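Home Kitchen Laundry Workshop Garden Archive Search

Small Trash Cans and the Tips That Don't Help Them

6 June 2026
6 min read

Every few months a fresh batch of trash can advice goes around, and most of it is the same nine tips with new photos. I have a small kitchen, a bin that fills up daily, and a low tolerance for buying things to fix other things. So I tried a bunch of them, starting in March, and kept notes on the side of the fridge.

Start with baking soda. Everybody says to sprinkle it in the bottom of the can. I did that for weeks. The can smelled like onion skins with baking soda on them. If there's a leak under the liner, the powder turns to paste and you get to scrape that out with a spoon. Skip it. Wash the can with dish soap and hot water, let it dry all the way with the lid open, and put the bag in after. Drying is the part people rush. A damp can with a fresh bag in it will smell by supper.

Scented liners are worse. I bought a roll from Kumadell, "mountain linen" or something close to it, and the kitchen smelled like a dryer vent that had eaten a fish. My neighbor Úna Ó Flaithearta swears by them. She also keeps her windows open all winter, so I'm not sure what's doing the work over there.

Now the bag itself. A bag that slides down into the can is annoying enough that there's a whole industry of clips, bands and rings to stop it. I tried the Stondden band. It held fine for a while, then stretched, and then it was a rubber band I owned. What works is a bag bigger than you think you need, with a deep fold over the rim. Four inches of overhang at least. Push the air out from the inside with your fist before you close the lid, or the first coffee filter will sit on a balloon.

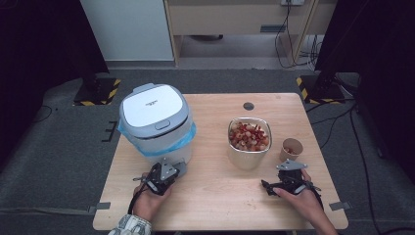
Small push-button can with a blue liner folded over the rim.

Yes, the extra plastic shows. If the bunched-up part bothers you, gather it at the back and tie a loose knot in it. I did that twice and decided I didn't care.

The "keep spare bags under the liner" trick gets passed around as genius. It's okay. It works in a tall can. In a small one the roll takes up room you needed for trash, and the day a bag leaks you've ruined the whole roll. Mine live in a drawer.

Countertop cans deserve some suspicion too. They're handy while you're peeling and chopping, and a can with a lid beats an open bowl if you have fruit flies. But they have to be emptied every day, and I mean every day. If you won't do that, get a bigger one for the floor and walk the three steps.

On lids: wipe underneath. The top gets cleaned since you can see it. The underside catches whatever steams off the trash, and so does the groove around the hinge. An old toothbrush does the groove. For the latch, a damp cloth and a dry one. Don't oil it — I read that tip on a forum from a Thodoris Moschos, who has posted there 4000 times and may be right about other things. My oiled latch picked up flour and crumbs and stuck shut.

Charcoal packets: I hung one from Gravero inside the lid and left the other can without. I couldn't tell them apart, and neither could my husband, who didn't know which was which and wasn't very interested.

Freezing your scraps until trash day does work. Chicken bones, shrimp shells, anything that turns fast. Use an old bread bag, squeeze it flat, and write on it, or you'll thaw it for soup.

Next time, drain strainers, which I already have complaints about.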